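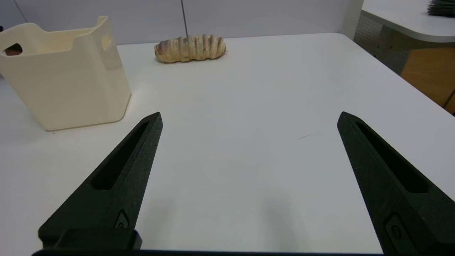 Wrist camera view, tabletop station: gripper, cream plastic bin, bread item.

Teleoperation Data Operators — Madigan site

Nanano is hiring operators to record demonstrations for the Esenine manipulation dataset. Positions start in April. The contract runs 3 months and may be extended.

The dataset holds 1,523 accepted episodes. The target for this phase is 2,000 accepted episodes per station. An episode is one complete attempt at a written task, recorded from the wrist camera and the joint encoders together. Current tasks are single-object moves on a table: pick up the named item, place it where the prompt says, return the arm to its start pose.

Duties

Drive the arm with the leader handle and complete the task as written.
Change object positions between episodes according to the layout sheet.
Label each episode as accepted, failed or discarded, with a reason code.
Report camera drift, finger wear and dropped data before continuing.

Failed grasps are kept. Operators should not restart an episode to hide a miss — the recovery is often the useful part for training.

Requirements

Steady hand control and normal or corrected vision.
Ability to work seated for a full shift with scheduled breaks.
Clear written English for labels and fault notes.
Basic computer skills. Programming experience is not needed.

Experience with game controllers, machine operation or lab work is helpful. New operators complete 200 practice episodes in Edeo, our recording software, before their data is counted. Practice time is paid at the full rate.

Shifts are 8:00 a.m. to 2:00 p.m. or 2:00 p.m. to 8:00 p.m. State your preference when applying. Remote work is not available for this role.

To apply, send a resume and a short note on any hands-on work you have done to Shalini Kashyap, Data Collection, Nanano. Selected applicants will be invited to a paid trial session at the station.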